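Notebook, water bench. Makcombe fill valve returns, April

Carrying on from the last entry. The 11 Hekow fill valves that came back from Makcombe are now all logged and tagged. Complaint on every one is the same: the tank fills, shuts off, and some time later the valve opens again with no flush in between. Site replaced the complete valve each time and sent the old one to us in a bag, mostly without the cap screws.

Supply set to 65 psi static at the bench regulator, same as the site riser. Left the regulator alone after that. Bhatia meter on the inlet side, opening reading 2,661, units are liters. I did not reset it because the reset pin is worn and it sometimes drags the lowest dial with it. Subtract by hand.

First pass was the valves exactly as received, no cleaning. Mounted in the clear tank, filled to the line, shut off, left to stand with the flapper port plugged. With the port plugged the only thing that can move the level is the valve itself or the overflow. If the level holds and the valve stays shut, the valve is good and the site has a flapper problem. If the level creeps up to the overflow, the valve is passing.

Most of them held. Three did not: tags B, F and K. Level rose slowly on all three and ran over the top of the standpipe before the end of the stand period. Rate was too low to turn the meter needle in a way I would trust, so I caught the overflow in the graduated jug and timed it.
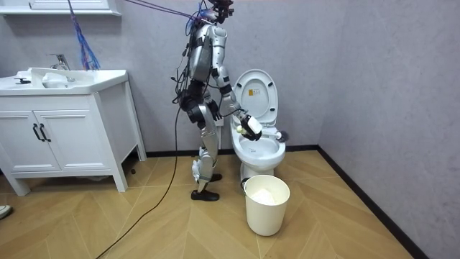
Why plug the flapper port instead of fitting a new flapper?

Because a new flapper is still a variable. The Plurico ones we stock seat well but they need a few cycles before they settle, and a slow weep past the rubber looks the same on the level gauge as a valve that shuts early and reopens. A plug takes the question away. Flappers get their own test afterward, on a tank with a valve already known to hold.

Teardown of B, F and K. Pulled the caps and lifted the diaphragms.

B: grit under the seat washer, gray, hard, looks like pipe scale. A clear ring is pressed into the rubber where it sat. Rinsed the seat, turned the washer over, reassembled. Held on retest.

F: diaphragm cracked at the bleed hole. Crack runs outward from the hole toward the rim and stops short of the clamping bead. Will not be fixed by cleaning. New diaphragm from the Hekow repair kit, held on retest.

K: same crack, shorter. Also some grit but I think it is incidental. Cleaned first without changing the diaphragm, to separate the two, and it still passed water. New diaphragm, held.

So one dirt failure and two rubber failures. The rest of the bag appears to have been good valves taken off tanks with bad flappers. Savita Kanaujia had said as much when the first box came in, from the fact that the site reported the tank going quiet for a long stretch between refills. A passing valve does not go quiet. It hisses, or it makes no sound at all and runs down the overflow.

Note on the seat washer. The old notes call for silicone grease on reassembly. I put it on B, then took it off again. It picks up fines from the line and the washer seats no better with it. Dry assembly from now on, and I have crossed out the line in the procedure.

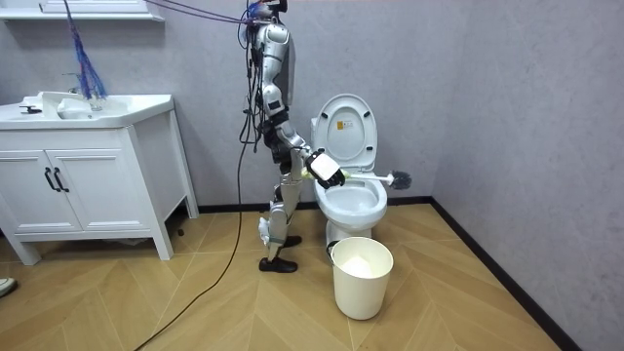 Second pass was pressure. Wanted to see whether any of the valves that held at the riser setting would start passing when the line was shocked. Used the quick-closing ball valve on the branch, open and shut by hand, with the gauge on the tee. Peak needle stays up so the reading can be taken after. The good valves did not care. All closed, all stayed closed. Tag H gave a single audible click on the first shock and I could not get it to do it again. Marked H for a repeat, otherwise treated as good.

The repaired units got the same treatment. F and K with new diaphragms behaved like new. B let a small amount through on the first shock and then sealed. I want to look at the seat under the stereo microscope before it goes back in stock. If the scale cut a nick in the plastic, turning the washer over only hides it for a while.

Water temperature was steady through both passes and I have left it out of the table. The feed was drawn off until it stopped changing, then the valves were connected.

Flappers. The site sent no flappers back, which is annoying, as that is where most of the trouble seems to be. Asked for them to be kept from here on, bagged with the tank number. In the meantime the fitters can sort a flapper leak from a valve leak on site with dye. Drops in the tank, no flush, come back later and look in the bowl. 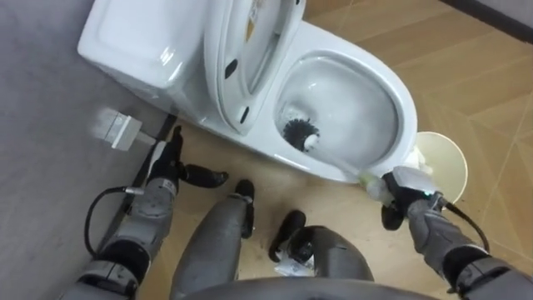

The dye check needs a wait of 3 hours at Makcombe. The usual short wait misses slow leaks, and slow leaks are what we have. Tape the handle, note the time on the tape, and keep the next person out of the stall if possible. Use the dark blue tablets. The yellow ones are cheaper but a faint yellow in a bowl can be argued over. What the fitter wants to see at the end is what is in the photo, a white bowl with clear water in it. Any tint at all means water is getting past the flapper or over the standpipe. Check the standpipe by marking the level inside the tank in pencil before starting. Level down and tint in the bowl is the flapper. Level up to the overflow and tint in the bowl is the valve. No tint, no change in level, leave it alone and do not swap parts.

Brush the bowl out and flush before dosing, and let the tank refill completely. Residue from bowl cleaner can color the water by itself, and the in-tank blocks make the whole check useless. Remove the block, flush until it runs clear, then start.

Open items:

Seat of B under the microscope.
Repeat shock on H, fresh setup, same pressure.
Cracked diaphragms F and K to be kept in the labeled envelope with the teardown sheet. Savita wants to compare them with the batch codes on the kit parts.
Order strainers for the inlet shanks. Several of the returned valves had none fitted.
Closing meter reading still to be copied over from the bench sheet.

Bench drained, regulator backed off, plug left in the flapper port.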